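Tundasora Introduces Hirkex Concentration Cartridge for Low-Volume Parasite Detection in Whole Blood

Tundasora today released the Hirkex concentration cartridge, a single-use device for preparing whole blood specimens ahead of microscopic examination for Babesia and other intraerythrocytic parasites. The cartridge accepts 4 mL of EDTA-anticoagulated blood and delivers an enriched red cell fraction suitable for thin and thick films. It is supplied for research use and is not cleared for diagnostic procedures.

Parasitemia in early or partially treated babesiosis is frequently below the level at which a standard thin film can be read with confidence. Laboratories commonly respond by extending the reading to more fields or by repeating the collection, and both add to turnaround time. Hirkex addresses the problem at the specimen stage. A density barrier in the lower chamber separates infected from uninfected cells during a single spin of 12 minutes, after which the upper fraction is drawn off through a side port. No lysis step is involved, so red cell morphology is preserved and intracellular forms remain in place for staining.

Film quality was assessed with Giemsa and Wright-Giemsa stains at pH 7.2. Ring forms and, where present, tetrads kept their outline and chromatin staining. Howell-Jolly bodies and platelets overlying red cells remain the main sources of misreading, and the instructions for use contain a section on telling them apart from parasites.

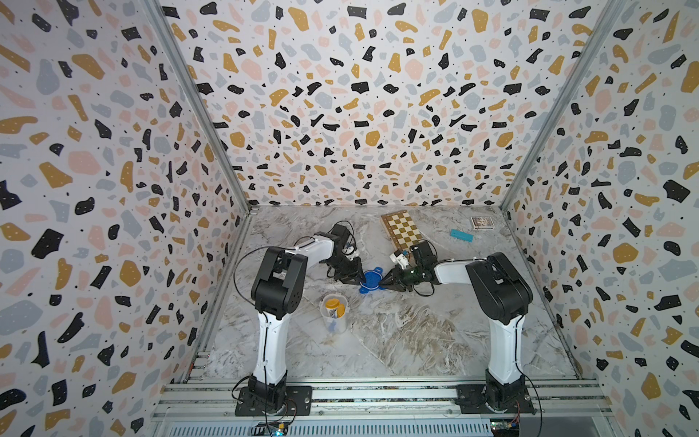
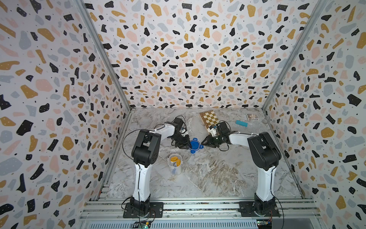

The cartridge has the footprint of a standard 50 mL conical tube and fits existing swing-out rotors without an adapter. Specimens should be processed within 9 hours of collection when held at room temperature; longer storage changes cell density and reduces recovery. Bench surfaces should be plain and light in color, as a spilled droplet or a stray coverslip is easily overlooked against a marble pattern like the one on the work surface in both photographs. Spent cartridges are capped and discarded as biohazardous sharps waste, and the barrier medium must not be poured into a sink.

"The reader still has to find the organism and name it correctly," said Luuk Claeys, technical lead for specimen preparation at Tundasora. "What we have changed is how many uninfected cells lie between one parasite and the next. The staining protocol stays as it is."

Recovery depends on parasite stage. Early rings differ little in density from uninfected cells and are enriched less than mature forms — a limitation shared with other density-based methods. A negative film prepared from the enriched fraction therefore does not exclude infection, and nucleic acid testing or serology should be considered where clinical suspicion remains. Percent parasitemia must not be calculated from the enriched fraction. A separate film from unprocessed blood is required for that purpose.

Hirkex is compatible with the Plenar slide stainer and with manual staining racks. Cartridges are packed in boxes of 50 with matching transfer pipettes and have a shelf life of some 12 months at 2 to 8 °C. Freezing damages the barrier, and cartridges that have been frozen should be discarded.

Orders will be accepted from November through Postma, the distributor for Tundasora specimen preparation products. Instructions for use, the safety data sheet and a set of reference micrographs are available from Postma on request.

About Tundasora

Tundasora develops consumables for blood and tissue parasitology, including fixatives, buffered stains and specimen concentration devices.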